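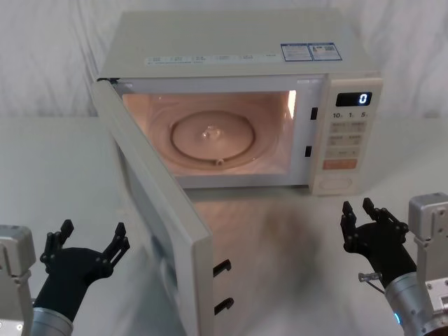
# 第四讲 微波炉：从门钩到转盘

上次下课的时候有同学问我，这门课叫“家用小电器的使用与维护”，怎么讲了三讲还没讲到微波炉。好，今天就讲！我自己对微波炉是很有感情的，读书那几年住的地方没有灶，一台二手微波炉陪我吃了不知道多少碗蒸蛋（蒸蛋的做法放在最后，别急着翻）。

讲义比课上讲的啰嗦一点，课上没时间展开的我都写进来了。缺课的同学请把“门”和“转盘”两节看完，下次实操会用到。

## 一、先把门打开

大多数人用微波炉，门一开就往里塞东西，眼睛只盯着饭盒。我想请大家养成一个习惯：开了门，先看门。

看门的自由边，也就是离铰链最远的那条边。开篇照片里这台白色台式机，门边上伸出两个黑色的钩子，一上一下，炉体右侧的前框上有两个黑色的小槽口，也是一上一下。关门的时候钩子进槽，“咔嗒”一声，大家天天听，估计很少有人琢磨过这一声是什么意思。

这一套东西叫门锁联动。钩子进了槽，会推动里面的微动开关，开关到位了，电路才允许磁控管工作。门一开，开关断开，加热马上停。一般的机器里微动开关不止一个，彼此还会互相监督，万一有一个粘住了，另外的会把电路切断，有的设计干脆让保险丝熔掉。所以修理铺里常遇到这种事：客人说“机器突然没反应了”，拆开一看，保险丝断了，毛病出在门开关上。只换保险丝，过几天还得来。

我在 Howells 维修部帮过一阵子忙，带我的师傅 Issa Obeidat 收到机器，第一件事就是慢慢开门、慢慢关门，反复几回，手上感觉钩子进槽顺不顺。他不爱讲道理，就让你自己去摸。后来我也这样教学生，真的好用，钩子松了、断了一小截、弹簧没劲了，手是能感觉出来的。

给大家列几条平时能自己做的：

- 关门用手掌轻推，别甩。也别拿胳膊肘顶（我知道你们端着汤的时候都这么干）。
- 门开着的时候不要往门上压东西，更不要把毛巾搭在上面晾。
- 钩子和槽口周围有油渍，用拧干的湿布擦，别往槽口里喷清洁剂。
- 钩子断了就停用。胶水粘回去的钩子我见过，粘得还挺漂亮，照样不能用。
- 门关不严、门框变形、玻璃裂了，同上，停用，送修。

还有一条要单独写出来：**不要自己拆外壳。** 微波炉里有高压电容，拔了插头以后里面还可能存着电，足够要命。我们这门课只讲外面看得见、手摸得着的部分，外壳里面的事交给持证的维修人员。课上有同学觉得我胆子小，没关系，胆子小的人修东西修得久。

## 二、门上那块“发灰”的窗

很多微波炉的门窗看上去灰灰的，隔着它看饭总觉得不够清楚。常见的做法是在玻璃里夹一层带密密小孔的金属网，孔远比微波的波长小，微波出不来，可见光的波长短得多，能穿过小孔，于是我们还看得见里面的饭在转。

家用微波炉的频率通常是 2.45 吉赫，波长大约十二厘米。你拿尺子比一比十二厘米，再看看网上的孔，就明白差多远了。

窗子内侧不要用钢丝球擦。那一面最容易溅油，擦的时候先在炉里热一碗水，让蒸汽把油泡软，再用软布抹，省力得多。课后作业里有这一项，请大家老老实实做一遍，别光抄步骤！

## 三、炉腔和转盘

转盘是圆的玻璃盘，边上有一圈凸起来的沿，汤洒了能兜住一点。盘子中间和下面的转轴配合，底下还有滚轮托着，盘子就稳稳当当地转。

为什么要转？微波在金属腔体里来回反射，会形成强弱不均的分布，有的地方热得快，有的地方半天没动静。让食物转起来，各处轮流经过强的地方，受热就匀一些。但也只是匀“一些”。正中心那一点转来转去还在原地，所以热一小碗东西，我喜欢把碗放得稍微偏一点，别端端正正摆在圆心上。热一大盘饭就摊成环形，中间空出来，试过的同学都说好。

想亲眼看看不均匀，可以做一个小实验（第一次实操课就做这个）：

1. 取下转盘和滚轮圈，转轴上倒扣一个能进微波炉的浅碟，碟子不要碰到转轴。
2. 上面放一个平底的玻璃盘，铺一层切得一样厚的奶酪片。
3. 中火短时间加热，人不要走开，看到有地方开始化就停。
4. 戴手套取出来，量一量相邻两处化开的地方隔多远。

量出来的间距大致和半个波长有关系，但厨房里做不了精密测量，数字飘一点很正常。上一届在 Condley 校区做的时候，四个小组量出来的结果都不一样，吵得可热闹了，最后大家把奶酪吃了。

转盘的日常毛病也说几句。盘子转起来“咯噔咯噔”响，多数是滚轮圈没放正，或者滚轮的轨道上粘了干掉的饭粒。把盘子端出来，滚轮圈拿下来洗，底板擦干净，再原样装回去，中间对准了轻轻转一下，能带上劲就对了。玻璃盘刚热完很烫，不要马上拿去冲冷水，温差太大会裂。裂过的盘子哪怕只有一道细纹也请换掉，按型号配，直径差一点点都可能蹭到腔壁。

## 四、炉灯、内壁和气味

有同学问过，开门以后灯亮着是不是还在加热。不是。灯和加热是两回事，很多机型开门就亮灯，方便你看清楚里面，有的机型开门反而不亮，都属于正常设计，以说明书为准。炉灯的光常常偏暖，照得内壁像刷了一层桃色，所以判断内壁有没有发黄，最好借着窗边的自然光看，别只靠炉灯。

内壁如果有焦黑的小点，先擦。擦掉了就是食物残渣，擦不掉而且涂层起皮、露出金属，那就要当心打火。看到打火立刻按停止，拔插头，不要开着门往里吹气（我小时候干过，挨了骂）。

去味道的办法很多，我只推荐一种：一碗水，两片柠檬，高火热到起雾，关着门闷几分钟，再擦。碗里最好插一根木筷子，可以减少水过热以后突然喷起来的危险。取碗的时候脸不要凑上去。咖喱味比较顽固，可能得来两回。

## 五、机身外面

机顶尽量空着。我知道厨房小，机顶是多好的一块地方啊，面包、茶叶、一摞碗，什么都想往上放。可是散热孔如果在顶上或者侧面，盖住了机器就闷得难受。周围留多少空隙各家说法不同，翻说明书。

机身上的贴纸别撕！尤其是买回来就想“弄干净一点”的同学。有的贴纸写着安全提示，有的写着菜单代码和火力对照，铭牌上还有额定功率和型号，将来配转盘、配门钩都得靠它。字太小看不清，就趁新的时候用手机拍下来存着。

台面要平、要稳，放上去以后用手按一按四个角。桌子晃，转盘就会偏着转，噪音也跟着来。

插座单独用一个，别和电热水壶挤在一条插线板上。我们宿舍楼的老问题，每年都要讲，每年都有人跳闸。

## 六、蒸蛋（答应过的）

1. 两个鸡蛋打散，加一点点盐。
2. 加温水，水量差不多是蛋液的一倍半，搅匀，过筛，撇掉泡沫。
3. 倒进宽口浅碗，盖上能进微波炉的盖子，留一道缝。
4. 中低火，先两分钟，看一眼，再三十秒三十秒地加。
5. 中间还有一点晃的时候就停，盖着闷几分钟。
6. 淋酱油、香油，撒葱花。

千万别用高火，高火出来的就是蜂窝。带壳的鸡蛋绝对不要放进去，会炸，而且有时候是拿出来以后才炸。每台机器脾气不一样，第一次做要守着，把自己那台的火力和时间记下来贴在冰箱上，以后就省事啦。

## 课后要做的

- 检查自己常用的那台微波炉：门钩、槽口、窗、转盘、滚轮圈，各写一句话。宿舍没有的，可以用 Doso 楼公共厨房那台，用完擦干净。
- 按第二节的办法清洁一次门窗内侧，交一段不超过九行的记录，写清楚水热了多久、哪里最难擦。
- 抄下铭牌上的额定输入功率和微波输出功率，想一想两个数为什么不一样，差掉的那部分去了哪里。下次上课我会点人讲。
- 实操课要带隔热手套、一把短尺。奶酪我来买，对奶制品过敏的同学提前说一声，我给你们那组换成棉花糖。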